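About Pikness

Pikness reads police statements for a living. We started with a simple doubt: when a department says an officer "has been disciplined," what happened next? In most of the cases we looked at, the press office couldn't tell us, and the follow-up never came.

So we keep files. Our archive holds 3,698 public statements on officer misconduct, each matched, where we can manage it, to a hearing record, a court docket or a payroll change. Where we can't manage it, the entry says so and stays open.

What we don't do

We don't rank departments. We've seen the rankings other outfits sell, and we don't trust the math behind them. We don't publish tips we can't check — viral clips included — and we don't take money from police unions, city governments or law firms with open cases.

Who we are

Dariusz Zawadzka founded Pikness after 11 years on a courthouse beat. Emerson Quintana runs records requests and the appeals that usually come after them. Four part-time researchers work from our office in Zapata.

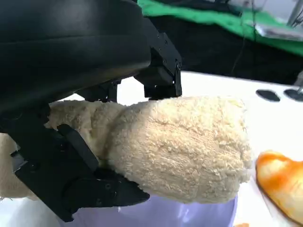

Corrections

We get things wrong too. Two entries were withdrawn in May after a clerk's office sent us the full hearing file, and both withdrawals are listed in the archive with the original wording. If you think we've misread a record, send the record. A statement from a spokesman won't be enough.

Page last reviewed 2024-06-18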